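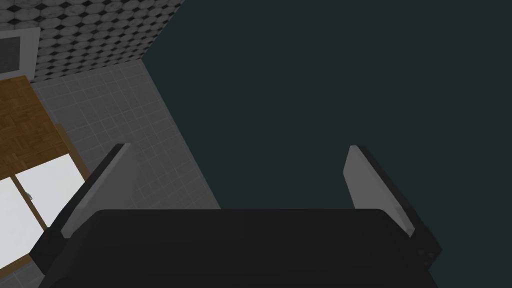 Padedside Regional Screen Centre
Jul 2, 2023
Reading time: 5 minutes
Shares: 19

Bringing the amateur reels back to the hall: an interview with the Centre's head of collections

The Padedside Regional Screen Centre will open its next season in September with a program drawn entirely from its amateur film collection. The collection holds 1,485 reels, most of them on 8 mm and Super 8, deposited by families, sporting clubs, schools and two former cine societies in the district. Very little of it has been shown to a paying audience before. The Centre's head of collections spoke with us in the viewing room on the first floor about the selection, the condition of the material and what patrons can expect.

Asked how the season came about, the head of collections pointed to the closure of the Ruddock Picture Hall for rewiring the winter before last. With no public screenings to prepare, staff were moved onto the backlog of uncatalogued deposits.

"We had boxes that had been accessioned in the sense that somebody had written a number on the lid," the head of collections said. "Nothing inside had been inspected. We started with the boxes nearest the door, and within a month we had found a complete record of the building of the Ruddock weir, shot over several summers by one of the engineers. He edited it himself and put titles on it. It is a very accomplished piece of work and it had been sitting under a bag of curtain hooks."

The weir film runs for 54 minutes and will be the centrepiece of the opening night. It was made without sound. The Centre considered commissioning a score and decided instead to present it with live commentary, following the practice of the cine societies, whose members would stand beside the projector and speak over their own footage. Two retired employees of the water authority have agreed to share the task.

"A score would have told people how to feel about it," the head of collections said. "The engineer's notes survive, and they are mainly about concrete. I think the audience is entitled to the concrete."

All of the films will be shown from new digital scans. The Centre does not project original amateur reels in public — the perforations on many are shrunken, and there is no second copy if one tears. Scanning has been carried out in-house, with cleaning and repair of splices done by hand beforehand. Catalogue entries are being moved from card to a database, Windix, which allows depositors and their families to search by street, club or event as well as by title.

The change of catalogue has taken longer than the scanning. "The cards were written by at least four people with four opinions about what a subject heading is," the head of collections said. "One of them entered every agricultural show under 'Cattle'. Another used 'Miscellaneous outdoors', and I am sorry to say that was me, in my first year. We are correcting them as we go and have left the original wording in a notes field, where it can be consulted by anyone with the patience."

The September season will consist of 15 sessions over three weeks. Alongside the weir film there will be an evening of wedding films, a matinee of school sports days and swimming carnivals, and a session devoted to the Padedside Cine Society's annual competition, including several entries that the judges of the day declined to place. The wedding program has required the most correspondence. The Centre holds copyright clearance for very few of its amateur films, and its policy is to seek consent from the depositing family before anything is screened, whatever the strict legal position.

"Some families said no, and we accept that without asking for a reason," the head of collections said. "One said yes on the condition that we stop before the speeches. We will be stopping before the speeches."

Not all of the sessions will be held in Padedside. Through the touring service Itent, which supplies a portable screen, seating and a projectionist to towns without a cinema, a shortened version of the program will travel to smaller communities later in the season. The touring version leaves out the competition entries and adds local material at each stop where the collection holds any. Dates are to be confirmed with the host towns, and the head of collections was unwilling to name them before that had been done.

The question of colour was raised. Much of the Super 8 stock has faded towards magenta, and some viewers of the Centre's earlier online clips wrote to say that the restored versions looked too clean. The head of collections regards this as a fair comment. Correction for the coming season has been kept modest. Scratches in the original have been left where they do not obscure a face, and the flash frames at the start of each camera roll have been retained.

"We did overdo it with the early clips. There was a beach film where the sand came out the colour of milk. We have gone back and redone that one, and the first version is still on the server for comparison."

New deposits continue to arrive, usually after a house has been cleared. The Centre asks that owners do not attempt to run old reels through a domestic projector, and that films smelling strongly of vinegar be kept apart from other material and reported to staff by telephone before they are brought in. Tins should be left closed. Any letters, receipts or handwritten lists found with the films are welcome and will be kept together with them.

Depositors receive a digital copy of their own footage at no charge. The present waiting period is longer than the Centre would like, and priority is given to reels already showing signs of decay.

Tickets for the September season may be purchased at the Ruddock Picture Hall box office or through the Centre's website. Concession prices apply to all sessions. The hall is wheelchair accessible from the side entrance, and a hearing loop has been installed in the rear stalls.

Subscribe to our newsletter for program news and booking dates.

This website uses cookies to improve your experience. By continuing to browse you agree to our use of cookies. Accept | Settings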